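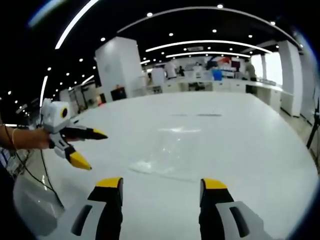
White table, two grippers

Toluddale Sports Car Owners - Minutes, June meeting

Start 7:05 pm, back room as usual. 30 present plus two guests from the Cisano side. Apologies from 5. Chair opened, asked everyone to move their cars off the neighbor's grass. Three people left and came back.

Last minutes
Read and passed. One fix - the brake fluid talk was in April, not March. Secretary to correct.

Money
Dues in from 57 members. Still 9 unpaid, reminders going out this week. Insurance for the drive day is paid. Question from the floor on why the trailer fee went up. Answer: new tires. No more questions.

Hill drive
Long one. Route agreed in the end - out by Cisano, over the top road, lunch at the lake lot, home the flat way. Motion to skip the gravel stretch past the quarry, passed easily. Low cars can't take it, last year two front splitters got scraped and one of those was carbon and not cheap.

Groups: slow group leaves first, then the V8s, then anything turbo that runs hot and doesn't like sitting in line. Some grumbling from the turbo owners about going last. Chair said go first then and lead the way at 30 through town. No takers. Order stands.

Fuel stop - only one station on the far side sells premium and it closes at noon. Fill up before leaving. To go in the email in bold.

Radios: need more. Club has 9, two don't hold a charge. Agreed to buy 5 more of the same kind so the chargers match.

Noise. Letter from a resident on the top road, read out in full. Polite letter. Agreed no launches, no revving at the overlook, windows down and wave. Secretary to write back before the drive and give the date and rough times so they can plan around it. 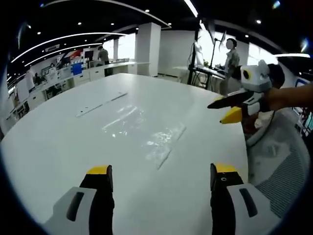
White tabletop, gripper held at right

Rocha garage visit
Rocha have offered an evening. They'll put a mid-engine car on the lift and go through cooling and clutch wear, bring your own questions. Limit of 30 people in the shop so sign up sheet needed. Members first, guests if there's room. Proposed to hold it after the hill drive so that anybody with a new noise can ask about it. Agreed.

Member asked if they'd look at our own cars the same night. No, book seperately.

Track day
Rotus want a deposit by the end of next month to hold the small circuit. Split opinion. For: it's a short drive, decent run-off, helmets for rent on site. Against - cost, and last time the passing rules were a mess, half the group thought it was point-by and half didnt. Motion to pay the deposit on condition that there's a proper driver briefing, no briefing no wristband. Passed, 5 against.

Sound limit at the circuit is strict. Anyone with an open exhaust should get tested before the day, don't count on talking your way through. Offer made to lend a meter, see the secretary.

Tire talk followed for a while. Not minuted.

Winter storage
Barn is available again, same price. Room for one less car this year, owner wants a corner back. First come. Battery tenders allowed, label your plug. Covers have to be the breathable kind. No fuel cans inside, this was asked twice.

Any other business
- Club decals have arrived, the blue came out darker than the sample. Keeping them.
- Someone left a torque wrench at the last wash day, still in the cabinet.
- Request for a beginners night on paint care. Good idea, needs somebody to run it. Carried over.
- Spare parts list on the website is years out of date. Send changes to the secretary.
- Can we start earlier. Put to a show of hands, no.

Actions
Secretary: reply to letter, drive email, Rocha sign up sheet
Treasurer: dues reminders, radios, Rotus deposit
Route group: drive the route once more before the day and check for roadwork

Closed 9:10 pm. Next meeting same place, bring a chair if you can.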